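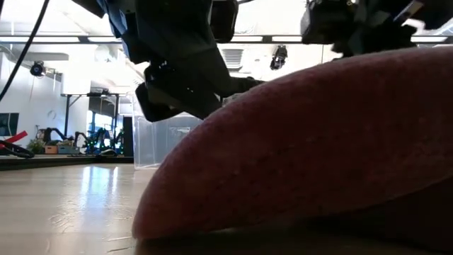

Mauve-pink on a light wooden tabletop. Photo: Maysoun Najjar

Celer Football Club, Cemham
Head coach for the girls' section (part-time, paid)

Posted 2018-01-09

Celer Football Club is looking for a head coach for its girls' section. The position is open from the end of January and the contract goes until the end of next season, with the possibility to continue. We play in Cemham and most of our families live in the town or in the villages near to it.

The club has 263 registered players in all ages. Over 75 of them are girls, and this is the part of the club which grows fastest at the moment. Until now the girls' teams were trained by parents together with coaches borrowed from the boys' side. The parents have done this very well, but they have asked for a person who can plan the training for the whole section, and we agree with them.

The work

You will be responsible for three teams: under 10, under 12 and under 14. You are not expected to stand on the pitch with all of them at every session. Each team has its own team coach, and some of these coaches are still quite new to football. A large part of your work will be to help them. They would like to receive a session plan before the week begins, and to have somebody beside them on the grass who can show how an exercise is done and when it should be stopped.

You will lead the under 14 team yourself. They play in the local league on Saturday mornings. At present they are in the lower half of the table and they defend better than they attack. We would like to see them play more from the back and shoot more often, but the place in the table is not how we will judge you in the first season.

You will also run the open training on the first Saturday afternoon of the month. Any girl from the town can come and try, with or without boots. In winter we hold it indoors in the Shboul hall, where the floor is hard and the ball runs quickly, so please be prepared to change your exercises for this.

The hours

Two evenings in the week, from half past five until eight o'clock, and the match on Saturday. In addition we count one hour for planning and one hour for messages to parents and coaches. There is no training in the school holidays, except for a short football camp at Easter. The camp is paid separately and you can say no to it.

Whom we look for

You hold a coaching licence which is valid for youth football, or you have started the course and will finish it before the summer. If you are in the middle of it, the club pays the rest of the course fee.

You have coached children for at least two seasons. It does not need to be girls, and it does not need to be in this country. Coaches from futsal are also welcome to apply.

You can explain things in a calm voice. We have had shouting at the side of the pitch in the past and we do not want it back, neither from coaches nor from parents. You should feel able to speak to a parent about this, and the club will support you when you do.

It is useful, but not required, if you have experience with goalkeepers. Our under 12 team has two girls who share the goal and both would like to have special training.

A driving licence helps for the away matches. The furthest ground is one hour from Cemham, and the bus does not go there on Saturdays.

What we offer

A monthly payment, according to your licence and experience. Please ask for the table, I will send it to you the same day.
Travel costs for away matches.
Training clothes and a winter jacket from our supplier Forkitz. They come in club colours and the sizes are rather small, so order one size up.
A key to the equipment room. The section has its own balls, cones and bibs, and four small goals which were bought new last summer.
A meeting every month with me and the head coach of the boys' section. He has been with us for 7 years and he is happy to share his session plans.

Checks

All adults who work with children at Celer must pass a background check before the first session. We will start it for you and we pay for it. It normally needs two to three weeks. We will also ask for two references, of which one must be from a club or a school where you have worked with young players. The safeguarding course can be done in your first month.

How to apply

Please write a letter of not more than one page and add a list of your coaching work with the years. In the letter, tell us about one session you have led with players under 14: what you wanted them to learn, and what you would do differently today. We read this part with the most attention.

Send everything to Maysoun Najjar, coordinator of the girls' section, through the contact form on the club website. Write "Head coach girls" in the subject line. Applications can arrive until the last day of January. If you need more time because of exams or shift work, please tell me before that day.

We will invite up to four persons to the clubhouse for a talk of half an hour. After it, each candidate leads a short session with the under 12 team, 20 minutes with the ball. The girls will be asked afterwards how they found it. Bring your boots or indoor shoes depending on the weather, I will write to you the evening before.

Everybody who applies will receive an answer, also if it is a no.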